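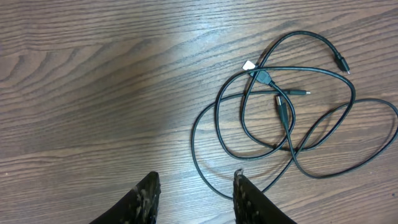

plastexfan says the pale haze on a table is nearly always heat or moisture under the finish, so don't sand it yet. Mine is on a wood dining table, over 30 years old. Soup pot did it (the pale patch in the photo is just glare). Is there a fix that won't cost me 200 bucks?

Goltico
Yeah, seconding that. Try a warm iron over a dry cotton cloth – no steam, few seconds at a time. Lift, look, repeat. Got rid of a big ring on my desk that way. Then paste wax. Test underneath first becuase some finishes go soft.

Indent
mayonnaise. leave overnight, wipe. worked for my mom

Hà
Depends on the finish. Dab a little rubbing alcohol somewhere hidden. If it gets sticky it's probably shellac, and the iron can wreck that. Lacquer, go easy. Poly, heat might do nothing and you'd have to rub it out with 0000 steel wool and oil, always with the grain. I paid 50 for a refinishing kit and used maybe a spoonful of it – skip the kit. And get a trivet, they're cheap at any thrift store.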